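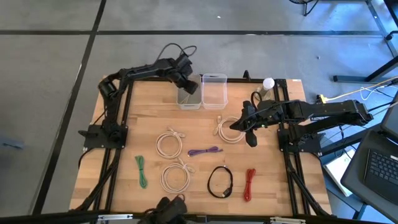 How often should I oil a butcher-block table?
I moved to Pusdale in July and bought a used table for my kitchen, and the seller told me only "oil it sometimes". I would like to know what is sometimes. Mine has the same light grain as the tabletop in the photo, and I don't want it to become dark or sticky. I paid 84 for it, so it is not a treasure, but I like it. Also, is olive oil okay?
Asked by Pavithra D'Souza

2 answers

Please no olive oil, it goes bad and after some weeks the wood smells. Use mineral oil, the food-safe kind. With a new or very dry table I put one coat each day for a week, then once a month. Put a few drops of water on the top – if they sink in, it is time for oil. If they stay round, you can wait. Let the oil sit for about 2 hours and wipe off what is left, this is the part people forget and then they complain it is sticky. For old stains, sand lightly along the grain before you start. Every oil makes the wood a little darker, mineral oil not so much.
Benedetta Lombardi

I use the Skotley board cream, it has wax in it. More expensive but my table looks good. Don't know about olive oil.
baidoo2225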